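Prinum home tasks, progress note no. 3
To: Eimear Dolan, Budcombe
From: Declan Gallagher
04/01/2023

Eimear, short one this time, full numbers come with the quarterly. Writing this between sessions so excuse the shape of it.

Where we are

Demonstration recording is going well. Target for this phase was 3,000 usable demos over 11 household tasks. Eight tasks are finished and checked. Two are being recorded now, one not started (folding towels, see below). All of it done by hand with the paired grippers, no robot on site. Remote control work is still at the Doolan bench and Gobnait is reporting on that seperately.

People: Ailbhe Cronin is running home sessions, Eoin Ní Chonaill on data checks, me on everything else. We trained two more demonstrators before the break and both are now working alone. Took a day and a half each, less than planned.

Soft and baggy things

This is the part you asked about. Rigid objects were easy, cups and boxes and so on, demonstrators get the hang of them in a morning. Bags are another story. A big plastic bag doesn't hold a shape, it swings, it fills with air, and it covers up whatever is behind it. First batch was slow and Eoin threw out a lot of it, mostly because the bag had blocked the markers for too long and the hand track dropped out.

We changed the instructions. Both hands work from the edges now and the cubes stay turned to the head camera as much as possible. Slower movements when the bag is up high. No re-gripping while the track is lost, stop and start the demo over.
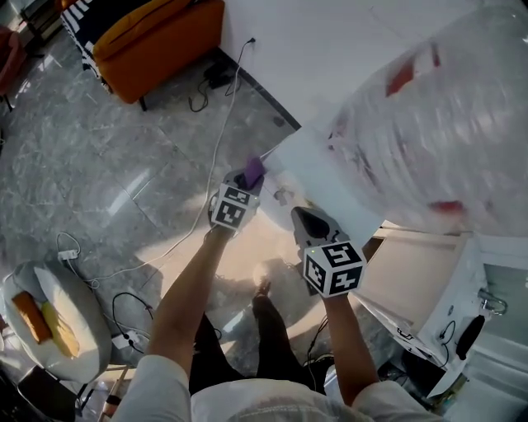 Bag task, two-handed, with a purple pad on one gripper and a dark fingertip on the other.

Rejections have come down since the change. Still higher than for rigid objects and I expect it to stay that way. Ailbhe thinks we should split the task in two, lifting and then opening, and record them apart. I am in favor. Would like your view before we redo the task sheet, as it changes the count in your table.

Rooms

Real homes only, as agreed. Good for variety, hard on the tracking. Polished floors in direct sun are the worst we've had, the glare moves through the day and the calibration that was fine at 10 is not fine at noon. We now recalibrate after lunch and whenever the light changes a lot. Costs us demos but the data is better. Cables on floors get left where they are unless someone could trip on them. You said you wanted homes as people live in them.

Equipment

Finger pads wear faster than Avport told us. We have gone through most of the spares and 40 more are on order, paid from consumables. One gripper had a loose trigger, fixed in house. One marker cube got replaced after a drop and the new one had to be measured again, half a day gone.

Behind schedule

Towel folding. Should of started in December. Held back on purpose until the bag instructions settled down, same problems will come up with cloth. Starts the second half of January. Doesn't move the end date if Eoin's checks keep pace, which right now they do, just.

Money

On budget overall. Travel is under, consumables over because of the pads. I'd like to move the difference across, form attached, needs your signature.

What we need from you

A yes or no on splitting the bag task. Signature on the form. And the access rules for the shared drive, Gobnait has asked twice and her folder is still locked.

Next note at the end of the month, with the first towel sessions in it.

Declan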